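Learning to splice rope in my second winter

I started with rope work in November, when the evenings became too long for my taste and I wanted something for my hands.

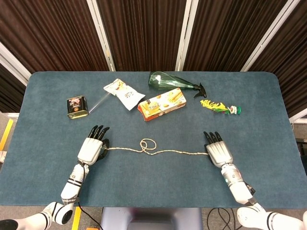
Why learn to splice when a knot is so much faster? A splice keeps more of the strength of the rope, and it lies flat, so it doesn't catch on things when you pull it through a ring or over a rail. A knot makes a sharp bend, and the rope is weaker in that place. For a parcel it makes no difference. For a mooring line I prefer the splice.

I live near the canal at Lerkgate, where many people keep small boats. I don't have a boat myself. My first rope came from Kushwaha, the hardware shop behind the bus station, where they still cut it from the reel and let you feel it before you pay. I bought 16 meters of three-strand rope, 10 would have been enough, but I did not know this yet.

The eye splice was my first project and it took me one full evening. You open the end into its three strands, bend the rope back to make the eye, and tuck each strand under one strand of the standing part. The book I use is from Goken, a small publisher of craft manuals, and it has very clear drawings for the first tuck. After that it only says "continue in the same manner". I continued in the same manner and my splice looked like a sick vegetable. The mistake was in the third strand, which has to enter from the other side. I read that sentence 17 times, I think, before I understood what "other side" means in it.

Some small things I have learned since then. Put tape on the ends of the strands before you start. Don't pull the tucks tight one after the other, go around all three and then tighten. Natural fiber forgives more than nylon, but it leaves dust on your trousers and on the sofa also.

The Vulleo rope, which is synthetic and very smooth, needs more tucks than the book says. I made five and I would make six next time. It is also not cheap, so I practice on the old pieces first and keep the good one in the drawer.

Now I am trying the long splice, to join two ropes without making them thick. It uses a lot of rope and my first try is over a meter long. I will write again when I have one that goes through the pulley.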